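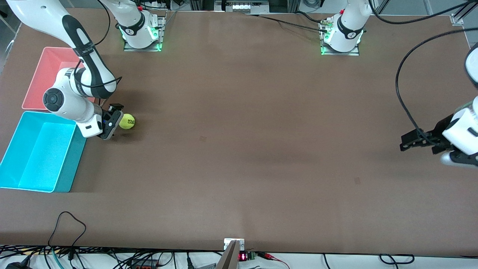 The two-arm table, with the ball and the sorting bins.

Has anyone had their job moved over to a robot cell? What happens to the people?

Posted by sorter_clerville, 22 Feb 2025

I work returns at Sterkwood in Clerville. We get mixed sports goods back from stores and sort them by hand into bins: good, damaged, wrong item. There are 4 of us on my shift. In February the company put in a table with two white arms on it, and they want it to take over the small stuff, starting with balls. Two of us will be moved to "cell attendant" and the other two go to packing. Same hourly rate for now, but the piece bonus goes away for attendants. My usual is over 2,000 pieces a week and my best was 3,303, so the bonus is real money to me. Is attendant a step up or a way to ease people out? And what do you do all day?

Grewal

I have been an attendant at Brutetti for 2 years, after a long stretch on the hand line. The work is different and your back will thank you. You clear jams, swap bins, restart the thing when it stops and write down why it stopped. The first months are mostly stops. It gets quieter later, and then they give you a second cell to watch.

Get the bonus question answered in writing before you say yes. At our place they replaced it with an uptime bonus, which sounded fine until we found out that a jam caused by bad stock counted against us. Ask who decides what counts as downtime. Also ask if you can go back to hand sorting within a set period. We got that, and one person used it.

backdock77

They will cut you all in a year. Go to packing.

tanya_m_nights

I disagree with the post above, at least as a rule. Our shift kept everyone, but nobody was hired when people left, so it got smaller anyway.
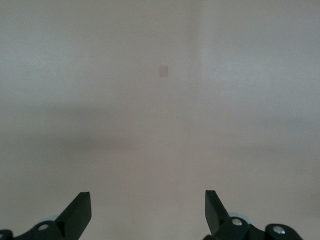

Training is what I would push for. Attendants at my plant got one afternoon with the installer and a binder, and for weeks every small fault meant waiting for maintenance. Ask to be taught the basic checks on the grippers. On a pair of black fingers on brackets with silver screws like those, I would want to know who looks at the screws, how often, and whether I am allowed to touch them or only report it. If you are allowed, it should be in the job description and the pay grade should match. Lockout training too, before you reach onto that table for anything.

For what it's worth, I took the attendant job and would again. I miss talking to people on the line, though. You are on your own a lot more.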